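5 Vorführen von Aufgaben: Handführung und Fernsteuerung

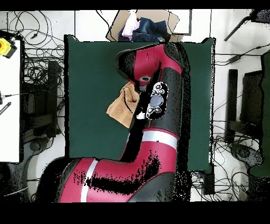

Dieses Kapitel beschreibt, wie Sie dem Arm eine Aufgabe zeigen, damit die Lernsoftware sie später nachahmen kann. Im Prospekt von Costwood steht dazu der Satz »einmal zeigen genügt«. Wir haben diesen Satz nicht geschrieben. Bei starren Teilen mit fester Ablage kommt man ihm mitunter nahe, bei Stoff nicht. Planen Sie für Textilien mehrere Sitzungen ein und rechnen Sie damit, einen guten Teil der Aufnahmen wieder zu löschen.

Vorausgesetzt wird, dass Kapitel 4 (Einmessen der Kameras) abgeschlossen ist. Wer mit einer Einmessung vom Vortag arbeitet, nachdem jemand den Tisch verschoben hat, kann sich das Vorführen sparen.

5.1 Arbeitsplatz vorbereiten

1. Not-Halt-Gerät so ablegen, dass die vorführende Person es mit ausgestrecktem Arm erreicht. Ein Nebentisch ist zulässig, der Boden nicht.

2. Not-Halt einmal auslösen und wieder entriegeln. Die Anzeige am Bedienrechner muss dabei von »Bereit« auf »Gesperrt« wechseln.

3. Kabel aus dem Gehbereich räumen. Bei der Handführung geht man um den Arm herum und schaut dabei auf den Greifer, selten auf die Füße.

4. Tischfläche bis auf die Teile der Aufgabe freiräumen. Weitere Kleidungsstücke gehören neben oder hinter die Arbeitsfläche, und zwar in jeder Aufnahme an dieselbe Stelle.

5. Tiefenbild prüfen. Glänzende Verkleidungen und Tischkanten liefern häufig Lücken, die als schwarze Flecken oder gesprenkelte Säume erscheinen. Kleine Lücken an den Rändern sind hinzunehmen. Liegt eine Lücke dort, wo gegriffen werden soll, Beleuchtung oder Kamerawinkel ändern und Kapitel 4 wiederholen.

Hinweis: Die automatische Lückenfüllung (Menü »Nastesex«, Reiter »Tiefe«) glättet das Bild und sieht danach überzeugend aus. Sie errät die fehlenden Werte. Für Aufnahmen, mit denen trainiert wird, empfehlen wir, sie auszuschalten.

5.2 Vorführen mit der Hand

VORSICHT
Quetschgefahr zwischen Unterarm und Handgelenk. Den Arm nur an den Gliedern führen, nie in die Gelenke fassen. Nicht allein arbeiten.

1. Betriebsart »Führen« wählen und die Freigabe am Bedienrechner bestätigen.

2. Den Arm mit beiden Händen am Handgelenk fassen und langsam über das Teil bringen. Sackt er ab, stimmt die eingetragene Greiferlast nicht. Abbrechen und den Wert berichtigen.

3. Aufnahme starten und 3 Sekunden stillhalten.

4. Stoff greifen, anheben, ablegen. Die Bewegung nicht unterbrechen, um nachzudenken. Eine Denkpause wird mitgelernt und taucht später zuverlässig wieder auf, auch wenn alles andere misslingt.

5. Greifer öffnen, Arm zurückziehen, Aufnahme beenden.

Der Nachteil des Verfahrens wird gern verschwiegen: Ihre Hände und Unterarme sind auf allen Kamerabildern zu sehen. Im späteren Betrieb fehlen sie. Die Maskierungsfunktion soll das ausgleichen. In unseren Versuchen tat sie das bei heller Kleidung leidlich und bei dunklen Ärmeln schlecht.

5.3 Vorführen mit der Fernsteuerung

1. Alle Personen verlassen den Schwenkbereich.

2. Betriebsart »Fern« wählen. Der Arm übernimmt die Stellung des Handgeräts erst nach dem Abgleich. Warten Sie den Signalton ab.

3. Verzögerung ablesen. Bis 177 ms lässt sich mit Übung arbeiten. Darüber beginnt man gegenzusteuern, und die Aufnahme wird unruhig.

4. Wie in 5.2 ab Schritt 3 verfahren.

5. Bei hängendem Stoff vor dem Ablegen abwarten, bis er ausgependelt hat. Die Wartezeit in allen Aufnahmen einer Reihe gleich halten.

Hinweis: Die Kraftrückmeldung des Handgeräts Kalogeropoulos ist für dünne Textilien zu grob. Ob der Greifer eine Lage gefasst hat oder 2, spürt man damit nicht. Verlassen Sie sich auf den Blick.

5.4 Wie viele Aufnahmen?

Für eine einzelne Faltaufgabe mit einem einzelnen Stück Stoff haben wir rund 700 Vorführungen verwendet. Das Ergebnis war brauchbar, solange derselbe Tisch und dasselbe Licht verwendet wurden. Ein anderes Tuch genügte, um es deutlich zu verschlechtern. Wer eine kleinere Zahl genannt bekommt, sollte nachfragen, mit wie vielen verschiedenen Stoffen geprüft wurde.

Misslungene Griffe nicht ungeprüft in den Trainingssatz übernehmen. Im Feld »Ergebnis« ist »Fehlgriff« einzutragen. Das Feld steht ab Werk auf »Erfolg«, und wer es übersieht, trainiert Fehler ein.

5.5 Erste Wiedergabe

1. Geschwindigkeit auf die niedrigste Stufe stellen.

2. Hand an den Not-Halt legen.

3. Wiedergabe zuerst ohne Stoff starten und die Bahn verfolgen.

4. Erst danach den Stoff auflegen und die Wiedergabe wiederholen.

VORSICHT
Eine gelungene Wiedergabe belegt nur, dass die gespeicherte Bahn abgefahren werden kann. Über das gelernte Verhalten sagt sie nichts aus. Für dessen Prüfung siehe Kapitel 7, Prüfplan Todham.

Stand dieses Kapitels: 2019-05-01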